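Sudton Home & Table Forum > Kitchen & Dining > Linens

Thread: Ironing tablecloths, yes or no (settle this for my household)

gravyboatcaptain
Original poster
My mother-in-law irons her tablecloths. I do not. We've had a truce for years, but in August we're hosting her whole side of the family and I've been informed, through channels, that "the cloth will need doing." Is this a thing people still do? I own an iron. I believe it's behind the water heater.

pintuck64
Yes, people still do it. Ten minutes, a little steam, done. You spend two days on a brisket and then set it on something that looks like it slept in a car?

gravyboatcaptain
The brisket has never complained.

mossyfork
Team no iron. Take it out of the dryer while it's still a bit damp, put it straight on the table, smooth it with your hands and walk away. Gravity does most of it by dinner. The rest gets covered up by the bread basket.

pintuck64
Gravity does the part hanging over the edge. It has never once done the top.

lowboil_larder
It depends on the fabric, which I notice has not come up. Linen wants the iron and will sulk without it. Poly blends barely need anything. Cotton is in the middle and that's where all the arguments come from.

I have three I rotate. One is a linen from Arkent that I bought on sale and have regretted every holiday since, because it comes out of the wash looking like a road map. The other two are cheap checks from the Urkau outlet and they're the ones that get used.

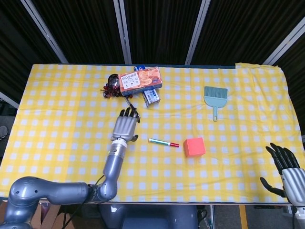 Checks are very forgiving. A crease in a plain white cloth is the first thing anybody sees when they sit down, but put a crease in a small check and the eye just sort of gives up. Same goes for mustard, if you buy the yellow. I haven't ironed either one since I got them and I've had paying adults to dinner.

mossyfork
Paying adults?

lowboil_larder
Supper club. It was a phase.

pintuck64
A check shows a crease worse than anything! The lines go crooked. It's graph paper with a dent in it. I can't be the only person who sees this.

tureen_machine
You might be. I've got 591 posts on this board and I think you've been upset about creases in most of them.

pintuck64
563, if we're checking profiles. And it was usually napkins.

harborlinen
Former banquet staff here. At the Ó Néill we ironed them on the table. Lay a thick towel or an old blanket down first, put the cloth on top, keep the iron on medium, slide the towel along as you go. Don't try this on a varnished table without the towel. I've seen that table and so did the insurance people.

The trouble with doing it on a board is that you put the folds right back in when you carry it to the dining room. If you must use a board, roll the finished end around a cardboard tube.

gravyboatcaptain
This is useful and I resent it. Does a spray bottle count as steam?

harborlinen
Close enough. Mist it, wait a few minutes, then iron. Or mist it, pull it flat, and skip the iron — you'll get most of the way there on cotton.

mossyfork
So, my method, with a bottle.

harborlinen
Your method with a bottle, yes.

tureen_machine
Has anyone brought up tablecloth clips? They keep the front from creeping. They're ugly but so is my table.

pintuck64
Clips are for picnics.

gravyboatcaptain
Update: found the iron. It was behind the water heater. The cord has been chewed by something I'd rather not meet, so I'm going with the spray bottle and a very large bread basket. Will report back if I'm still married into this family.

lowboil_larder
Get the yellow.

Page 1 of 2 — 477 views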